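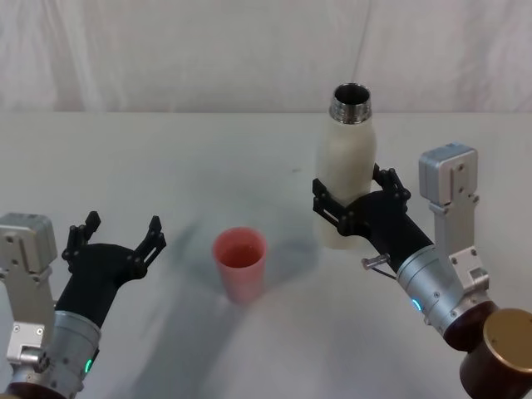 News > Community > Waste & Recycling

Cirgate hands back 260 lost bottles, keeps the rest

Passengers on the Cirgate to Prurndale line left 1,911 drinks bottles on trains last year, according to lost property figures released by Monwood Buses and Rail. Owners came forward for 260 of them. Umbrellas, long the favourite to win, managed 1,709 and have asked for a recount.

From July, any bottle unclaimed after 14 days will be cleaned and sold for £2 at the Worku refill shop on Prurndale station, with the money going towards drinking taps on both platforms. Bottles with a name on the bottom will be kept for an extra month, in case the name means something to someone.

"People will cross the county for a glove," said Mahlet Kumsa, lost property manager at Monwood. "A bottle they paid thirty quid for, they just go and buy another. We have run out of shelf, and I would like my desk back."

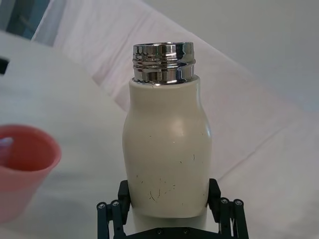

A cream insulated bottle with a chrome neck, shown without its cap.

Caps will be sold separately, from a bucket. Obsa Wako, who runs the Worku shop, said buyers were welcome to try as many as they liked. "One of them will fit. I can't promise it'll be the same colour."

Claims can be made at the Cirgate ticket office during opening hours. Please be ready to describe your bottle in more detail than "blue".

Last updated: 30 Jun 2018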